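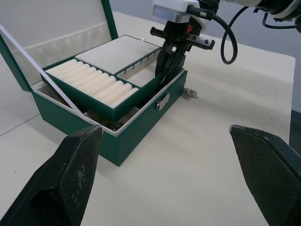
When people are elected to make the rules for a town or a state or a whole country, one of the less famous parts of the job is keeping a list of the presents they get. It might be a big basket of fruit, or tickets to a ball game, or a jewelry box like the dark green one at the top of this page, with its padded cream lining inside the lid and its row of rolls for tucking rings into. If you or I were given a jewelry box, we would say thank you, maybe write a card if our grandmother was watching, and that would be the end of it. A lawmaker has to say thank you too, of course, but then in many places there is a form to fill in, and the form goes into a book or onto a website where anybody at all can read it. That book is usually called a register, and I want to tell you how it works, because I think it is one of the nicer ideas grown-ups have come up with.

Let's start with a town. I grew up near a place called Jetley, which has a town council and a river and a bridge that always seems to need painting. Say there is a councilor there named Mr. Idahosa, and say a company called Clellum would very much like to be paid to paint the bridge. Painting a bridge costs a lot of money, and the money belongs to everybody in Jetley, since they all paid a little bit of it in taxes. (Taxes are the money people give to their town or country so that it can buy the things everyone shares, like roads and libraries and fire trucks.) The council has to choose a painter, and Mr. Idahosa gets one of the votes.

Now suppose that just before the vote, Clellum sends Mr. Idahosa a very fancy present.

Maybe Clellum only wanted to be friendly! Companies are made of people, and people do like giving each other things. Maybe Mr. Idahosa is as fair as can be and would never let a present change his mind. But you can see the trouble. If he votes for Clellum, the other painters in town are going to wonder. So are the neighbors. And even Mr. Idahosa might find, somewhere deep down, that he feels just a tiny bit warmer toward the people who were so kind to him. You have probably felt this yourself. If a friend shares her cookies with you at lunch, and then that very afternoon you have to pick someone for your kickball team, well, it is hard not to think about the cookies.

Grown-ups have a name for this. They call it a conflict of interest. An "interest" here doesn't mean a hobby, like being interested in frogs. It means something you might gain or lose. A conflict is when two things pull in different directions. So a conflict of interest is when the thing that would be good for you is pulling one way and your job, which is to be fair to everyone, might be pulling the other way. 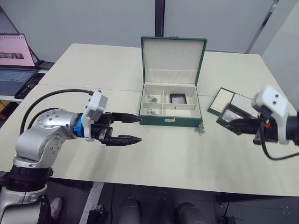 There are a few different ways to handle it, and different places have picked different ones. Some places say no presents at all, not even a sandwich. Others say small presents are fine but big ones have to be turned down or handed over. And a great many places say you must write the present down where people can see it, which brings us back to our register.

What goes in the register? Usually it's the name of the person who got the present, the name of whoever gave it, what it was, what it was worth, and when it came. So a page for Mr. Idahosa might tell us that he received a gift from Clellum in March, and that it was worth such and such. If you lived in Jetley, you could go and look it up, and so could a newspaper reporter, and so could the painter who lost out.

There is generally a line drawn somewhere, so that nobody has to write down every single cup of coffee. Picture two councils side by side. In one, the line is 1,000 coins, and anything worth more than that has to be listed. In the other, the line is all the way up at 3,000. Which one do you think would have the longer book? I once put this to a classroom of fourth graders, and a boy named Aminu Adeyemi said it would depend on how many people in each town liked giving presents, and I had to admit that he had a very good point and that I hadn't thought of it.

Presents aren't the only things that get written down, either. Lawmakers may have to list other jobs they are paid for, land or buildings they own, and companies they own a piece of. If a lawmaker owns a field, and there's a vote coming up on whether to build a train station right next to that field, people ought to know. The field might be worth a great deal more with a station beside it!

Sometimes writing it down isn't enough. When the vote is very close to home, a lawmaker may have to say out loud at the meeting, "I have an interest in this," and then sit quietly and not vote, or even get up and leave the room until it's over. The word for stepping aside like this is "recuse." It rhymes with "excuse," more or less, and it means something rather similar. Councilor Hadiza Bako recuses herself when the council talks about the bakery on Etim Street, for example, if the bakery belongs to her brother. It doesn't mean she did anything wrong. You can't help having a brother, and it's quite nice to have one who bakes.

And what happens to somebody who forgets to fill in the form? That depends on the place, and on whether it was an honest mistake. Often the first step is simply a reminder and a chance to fix it. If it looks as though the person was hiding something, there may be an investigation, and they might have to apologize in front of everyone, or pay a fine, or in serious cases lose their seat.

If you would like to see a real register, ask a grown-up to help you look for the one kept by your own town, state or country. Some are easy to find and some are buried under a lot of other pages, so bring a snack. They can be a bit dull in the middle, I'll warn you, but every now and then you come across a line about a rug or a very large cheese.

Posted in March by Brittany Dufour
Filed under: Government for Kids, How Laws Get Made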